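Clearing and Using the Shared Table – Project Report, Skollville Workshop Course

Our group was given the long table by the back wall and asked to make it a place where people would want to sit down and work. Lindalva Furtado and I had 14 sessions for it, and I will admit that the first 3 went almost entirely into sorting drawers and talking about where the tape should live!

We settled on one plain rule in May: whatever you bring to the white tabletop goes back to its shelf when you leave. Labels helped a great deal, and so did the bins we bought from Justden, which are deep enough for rulers – though not for the long ones, sadly. By the sixth session people we had never met were putting things away without being asked, and we were so pleased that we brought cake. 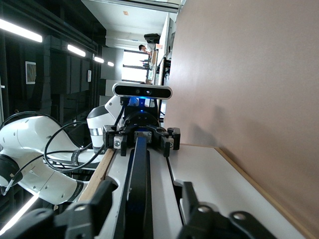

Mizanur Mollah wrote back that the labels ought to be larger, and that a table stays clear only as long as the shelf beside it has room left. We have since emptied one more shelf and will reprint the labels before the next group starts.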